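Workshop Tips: Practicing Two-Arm Tabletop Jobs in Simulation

Posted by Hedvika Kadlec, September 4, 2024

These tips come out of the Rustine project at the Fletholm workshop, where we compared ways of practicing a two-arm job on the computer before running it on the real bench. They are meant for anyone with a home or club shop who has a pair of small arms and wants to try the same thing. Most of them cost nothing except an evening.

The short version of the result: policies that practiced on a plain table with small changes between runs did better on the bench than policies that practiced in a detailed copy of our shop. We ran 264 bench trials. The plain-table policies finished 74 percent of theirs. The detailed copy took weeks to model and we have stopped using it.

Measure the table first

Get the height of the tabletop from the arm base, not from the floor. Floors in old shops slope, and a reading taken at the door end will be wrong at the window end. Measure at all 4 corners and write the numbers on masking tape stuck under the edge. If the corners disagree, shim the legs before you type anything in.

Then measure the distance between the two arm bases, center to center. Do it with a steel rule. A cloth tape stretches and you will chase the error for days.

Check that both arms can reach the middle

Before you place any objects, drive each arm to the center of the table and a little past it. If one arm gets there and the other stops short, the base is off or a joint limit is wrong in the model. Fix it now. Vlastimil Sokol lost most of June to a left arm whose wrist limit had been typed in with the sign flipped. Every policy learned to do the whole job with the right arm, and we thought we had found something interesting.

Leave the surface plain

Use a matte gray top and stop there. Wood grain, stains and cutting marks look good on screen and slow down every run. If your real bench is marked up, cover it with a sheet of gray card or paint a board. It is easier to make the bench match the model than the other way around.

The same goes for the background. A flat backdrop and a grid on the floor are plenty. Keep the grid on while you are setting up, so you can tell right away if the view has shifted between sessions. We left ours on for training too and saw no harm from it.

Use simple shapes

Start with a sphere and a short cylinder. A sphere shows you where the contact is bad, because it rolls off at the smallest push. A cylinder shows you whether the fingers are closing evenly. If one finger lands first, the cylinder slides sideways before the other one gets there.

Once both of those work, bring in the shapes you care about. We went on to jar lids, then to the bearing caps that Stadier had sent us to sort. The lids took longer than the caps. Thin edges are hard.

Give the objects real weight

The default weight in most simulators is wrong for small parts. Put each part on a kitchen scale and type in what it says. Do this for the fingertips too if you have swapped the pads. Rubber pads are heavier than they look.

Friction is harder to get. Set the part on a board, tilt the board until the part slides, and measure the angle. Repeat it a few times and take the middle value. Wipe the board between tries.

Move things a little between runs

This made the biggest difference for us. At the start of each run, shift every object by a small random amount. Leave the table and the arm bases where they are. Small shifts were enough. When we used large ones the arms spent most of the run hunting, and the policy picked up slow, cautious habits that it kept on the bench.

Change the light as well. Let the bright patch on the table wander and let the shadows change length. Do not turn shadows off to save time. An open gripper throws a big dark shape across a small table, and a policy that has never seen one may treat it as an object. Ours reached for the shadow of the other arm on the first afternoon of bench tests.

Change one thing at a time

Tatiana Murín kept the log for us, one line per change: what was changed, from what, to what, and which run it started with. It sounds like a chore. When the numbers dropped in the second round we found the cause in ten minutes by reading backward. It was a friction value that had been reset by a software update.

A paper notebook is fine. A shared file is better if more than one person touches the settings.

Save a start view for every setup

Before each batch, save one picture of the table with the arms in their start pose. Name it after the log line. If you need to know later what was on the table for a given batch, open the picture and skip the settings file. Přemysl Halás found two batches with the wrong object loaded this way, long after we had counted them. We threw both out and ran them again.

Keep the view the same every time: behind the arms, looking out over the table. Print the first one and tape it next to the screen.

Look at failures before you look at the score

A percentage does not tell you what to fix. Play back the failed runs at half speed and sort them into piles. Ours went into 3: the arm missed the object, the fingers touched but did not hold, or the two arms got in each other's way. Most of the bench failures were in the second pile. We changed the fingertip pads and left the policy alone.

Odette Moulin suggested sorting them with the sound on for the bench runs. A slipping pad makes a squeak you can hear well before you can see the part move.

Do not trust a perfect score

If the simulated runs all succeed, the job is too easy or something is broken. Check whether the object is sinking into the table or sticking to a finger. Check that the reset is really moving it. We aim for a setup where some runs still fail at the end of training.

Start with the hands open and out of the way

Set the start pose with both grippers open, one on each side, at about the same depth as the nearer object. Put that object near the middle so neither arm has a head start, and set the second one farther back. With the fingers already open, the first thing the policy has to learn is where to go, and the closing can come later. In our early setups the grippers started closed and low, and they knocked the cylinder over before doing anything useful.

The start view below has the cylinder between the two hands and the green sphere beyond it.
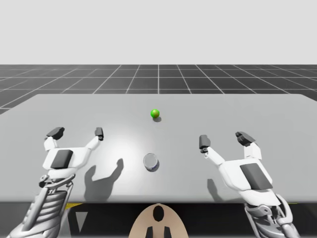

Move to the bench slowly

Run the first bench trials at quarter speed with a hand on the stop button. Use soft parts if you have them. A foam ball of the right size will do for the sphere, and a slice of pool noodle will stand in for the cylinder.

Go up in speed only after a full batch with no contact between the arms. If they do touch, go back to the start pose and check the base distance again before changing any settings.

Put the bench results in the same log as the simulated ones, with the date and the pads that were fitted. The settings we ended up with are on the Rustine page, along with Tatiana's log sheet, which prints on one side of letter paper.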